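Join the Hestport Recovery Program: Peer Support Coach wanted

Do you know what it's like to come back from a torn ligament, a bad shoulder or a worn-out knee? Do you like talking with people on the days when getting better feels slow? Then we'd love to hear from you!

The Hestport Recovery Program works with adults who have had surgery or a sports injury and want to manage their pain safely, with as few strong painkillers as they and their doctors can agree on. We opened seven years ago, and since then 1,031 people have come through our door: runners, roofers, softball players, dancers, a lot of weekend hockey goalies. 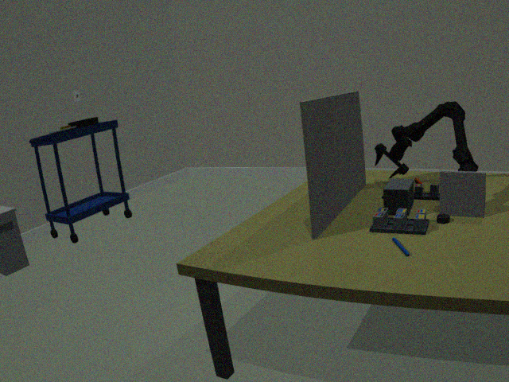

You'll work 17 hours a week alongside our physical therapists and our pharmacist, meeting people one on one and leading two small groups (one for new arrivals, one for people back at work or back in training). Between sessions there's setting up to do, so you should be fine with moving light furniture. Think of a wide wooden table, a two-tier utility cart, an upright panel to split off a corner for a private talk. The rest is listening, phone calls and short notes, and we'll train you in all of it, including how to spot early signs of opioid dependence and who to call.

You don't need a degree. You do need patience, a clear way of speaking and more than two years since your own injury or surgery. Spanish is a big plus.

Training starts in October 2024 and is paid. Send a letter of any length to Ernő Vincze, Program Lead, at our Wikau Street office, and tell us a little about your own recovery.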